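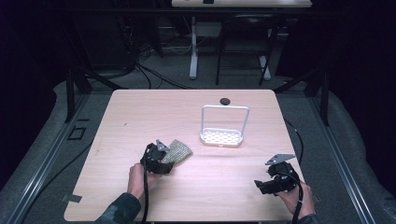 Hand-held grippers at the table in the Troswood workshop, with the pad and its wire holder.

The builder of the Dratance rig had never made a machine before last July. He rents a bay in the shared workshop at Troswood and goes in most Sunday afternoons. He asked us to leave his name out, as his employer doesn't know how he spends his weekends.

The plan is to teach a pair of arms to do small kitchen jobs. The arms come later. For now he works with two grippers held in the hands, and the job is putting a small pad into a wire holder.

"People expect the hard bit to be the electronics," he said. "I've spent far more time on the pad. It folds when you squeeze it, and it never folds the same way."

He wants 100 good runs of each job before he moves on. On a decent afternoon he manages 20.

The enclosure is aluminium rail, most of it bought second-hand from a shopfitter in Pokham. He cut it himself and got two lengths wrong. The tabletop came from Rowlands, the office clearance place, and already had the cable hole in it.

"I'd have drilled it somewhere else," he said. "But it was cheap, so I built round it."

He has spent £1,246 so far, nearly half of it on the grippers. Cables are his main complaint. The ones on the grippers pull at the wrist after an hour or so, and he is thinking of hanging them from overhead — other members have offered him springs, bungee cord and an old lamp arm.

Cups are next on his list, then cutlery. He has 16 jobs written down and has started three.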